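Forums Rules Search Members Log in

Boards > Floors and Walls > Choosing a floor color

Thread: Reddish floor with beige walls, what would you change?

fornstead_flat
We get the keys to a ground floor place in Fornstead in May and I need to settle the floor before then. The main room is 152 square feet, with one window on the short side. The walls are beige and the floor is an old reddish stain, worn through by the door. My budget is 1155 for the floor and paint together. I can sand it back and go pale, or keep the red and repaint the walls.

I have never lived with a red floor. My worry is that it makes a small room feel closed in by late afternoon.

skulgate
Keep the red. Sanding is dusty and slow, and old boards only have so many sandings left in them. Spend the money on the walls and lights.

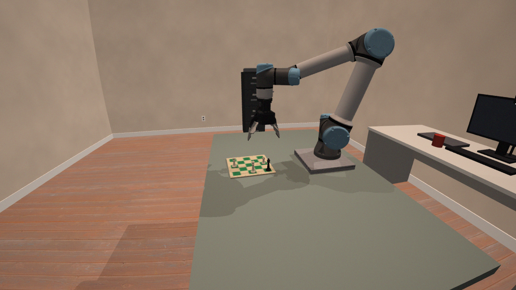

A warm floor with a warm wall is a safe match, if a bit flat. The planks in my picture are a reddish brown and the walls are beige, so it should be close to what you're starting with. What you need then is one cool color at furniture height. A gray-green table does that job without much effort. I would try that before renting a sander.

himard12
I don't agree. Beige with red-brown is the reason half the rentals in this town look the same. I had that floor for years and every lamp I bought turned the room orange after dark. I went pale in the end and have not missed it.

If the boards are worn through at the door you will be patching stain there anyway, and patched red never matches. Pale hides a patch much better.

skulgate
Patched red matches fine if you do the whole board and stop at the joint. People dab at the worn spot and then wonder why it shows.

Orange after dark is the bulbs. Get cooler ones.

fornstead_flat
The worn area is five or six boards, so doing whole boards is possible. Does anyone know if an oil stain will take over an old varnish? The seller doesn't know what is on there.

bangash
No, it won't. Strip those boards first or it will sit on top and stay tacky. Try a hidden corner with a rag and a little denatured alcohol. If it softens, it's shellac, and that comes off easily.

On color, I'm between the two of you. I would keep the floor and take the walls to a cleaner off-white, still warm.

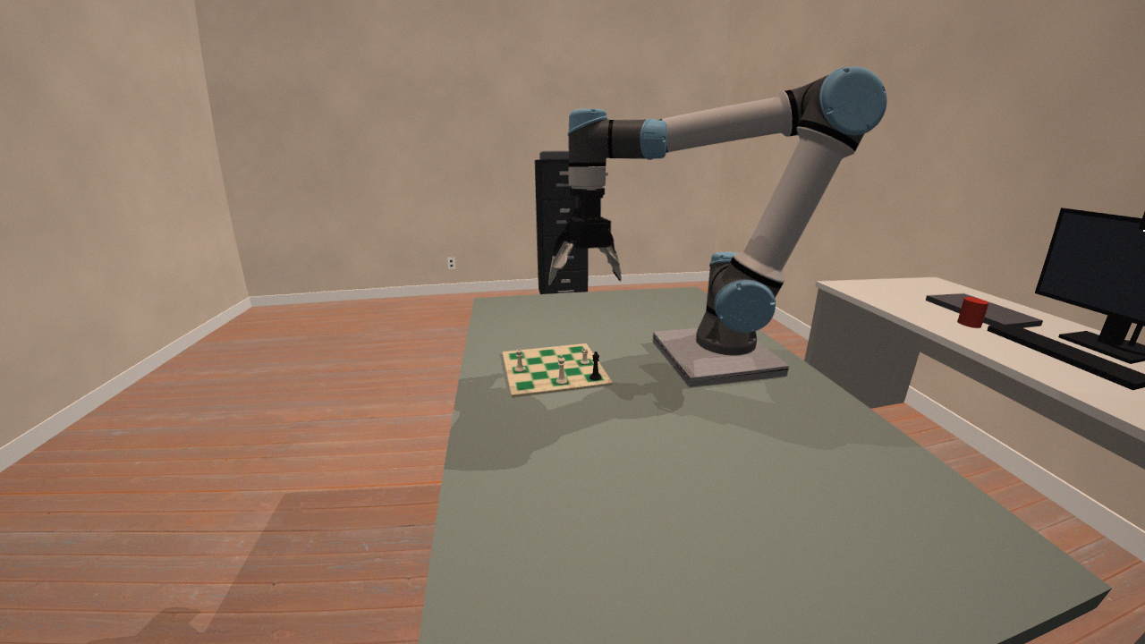

Furniture size matters more than people allow for in a small room. Whatever covers most of the floor is the color you end up living with. Look how much of the middle that big table takes up in the second picture. With a piece like that, the gray-green does more for the room than the boards do. So decide on the table or the sofa first, then pick the stain. A rug does the same thing for less money.

himard12
A rug I can agree with. I still say sand it, but put down a big rug for a month first and see if the red bothers you around the edges.

fornstead_flat
Thanks all. I'll test the varnish when we get in, fix the boards by the door, and leave the rest alone until we have furniture. Walls to off-white. If it goes orange on me I will be back.

skulgate
Buy the bulbs first.

bangash
And buy the stain in the small can. Five or six boards won't use much, and you'll want to try it on scrap before it goes anywhere near the door.

Contact us - Privacy - Copyright Himard Home Boards - Back to top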